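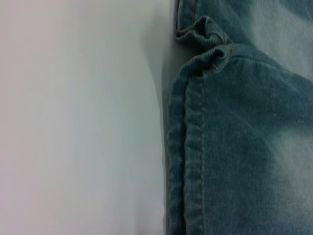 Faded denim on a pale surface, orange stitching along the edge.

About Lenska

We sort, mend and fold secondhand jeans. Mostly jeans. Some jackets, the odd skirt, but denim is what we know and denim is what fills the shelves.

Lenska started in a rented unit behind the Endau market hall, one table and one sewing machine, 158 pairs bought as a single lot from a closing shop. Took us all of June to get through them. Half had bad zippers. We sold the last pair in the fall and by then had bought more.

Now - two rooms, four long tables, and a wall of shelves that is never quite deep enough.

What happens to a pair of jeans

Comes in, gets washed, gets laid flat. Flat matters. You find the thin spots at the knee and the inside leg that way, and the seams that are about to go. We run a hand down each leg and bunch the cloth up a little to feel how soft it has gotten. Then pockets inside out (please check yours before you donate, we have a jar of keys).

Small holes get a patch from behind. Loose hems get restitched, in tan or orange thread if the old thread was that color. We keep a drawer of spools for matching and it is a mess, sorry to anyone who has had to find the right one on a busy morning.

Then measured. Waist, inseam, rise. We don't go by the old label, sizes have moved around too much over the years. Whatever the tape says goes on the tag.

Then sorted by color. Dark, mid, light, and what we call Brumura, our name for the really washed out ones, pale in places and still blue near the seams. They go fastest in summer.

Folding

People ask so - in half lengthwise, crotch tucked in, then thirds from the hem up. Waistband facing out on the shelf. 300 pairs on the shelves when we're full, the rest wait in bins.

What we don't do

Dye. Distress. Cut new holes in good cloth. If a pair is too far gone it gets cut up for patches, and the scraps go to Nyamweya, the quilting studio upstairs, who use up pretty much everything including the back pockets. Last year they took 887 pockets. They counted, we did'nt.

Visiting

The front room is open from 10 am until 5 pm, closed for lunch at 1. Side door, up the ramp. Two fitting booths, one good mirror.

Bringing us jeans? Clean if you can, bagged, any size. Zippers broken is fine. Paint is fine. Mildew is not. We take up to 200 pairs from schools and clubs at one time, more then that please write first so theres room.

Repairs for your own jeans: hems, knees, pockets, belt loops. Drop off any morning, usually a week.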